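Home | Local | Business | Opinion | Weather | Subscribe

Staniforth drops plan to charge for the library parking lot, for now

By Lindalva Lopes
January

STANIFORTH – The town council voted late in the evening to shelve a proposal to put parking meters in the lot behind the public library, ending a fight that has outlasted two council presidents and one very patient stenographer.

The plan would have charged drivers $2 an hour to leave a car in any of the 140 spaces, with the first 20 minutes free. Supporters said the money would pay to resurface the lot, which has a pothole near the book drop that residents refer to by name. The name cannot be printed here. 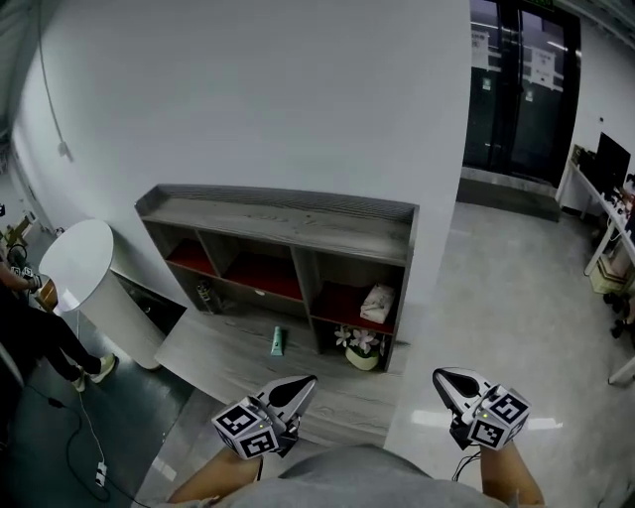

Opponents filled the council chamber and then the hallway outside it. Many were retirees who use the lot every day and have firm views on what $2 used to buy. Others own shops on Noletti Street, whose customers park at the library, walk through the alley and pretend to have been returning a book.

The council had expected a short meeting. The meter item was ninth on the agenda, after a sewer easement and a proclamation in honor of the high school marching band, and by the time it came up the band had gone home. The public comment period ran past 11 p.m. One speaker read aloud from the original deed to the land, which was given to the town for "the quiet benefit of readers." The town attorney said the phrase had no legal force. He was booed anyway, which was not especially quiet.

Under the proposal, the meters would have been supplied by Firnamis, a parking contractor that already runs the garage at the train station. The company offered to install them at no cost and keep 50 percent of the revenue. Several residents did the math out loud.

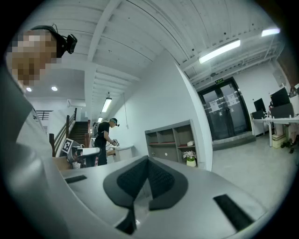

One person in a black T-shirt and another in a white shirt, both with devices worn on the head.

Part of the trouble was the way drivers would have had to pay. There were to be no coins and no cards, only a phone app called Mulutura, which asks for a license plate, an email address and permission to send notifications. A demonstration on the chamber's big screen stalled at the password stage. It was tried again with a different password. The council president then called a recess.

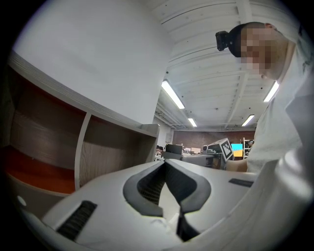
When the session resumed, a motion to table the whole thing passed without debate. The council also asked the public works department to price the resurfacing on its own, a step that had apparently not been taken before anyone went shopping for meters. An estimate is due in the spring.

The pothole, meanwhile, will get a load of cold patch as soon as the weather allows. It got one last year as well – and the year before that.

Firnamis may submit a new offer at any time. The three-hour limit posted in the lot stays in effect, and according to the police department it has never been enforced.

Get Staniforth news in your inbox every morning. By signing up you agree to our terms of use and privacy policy.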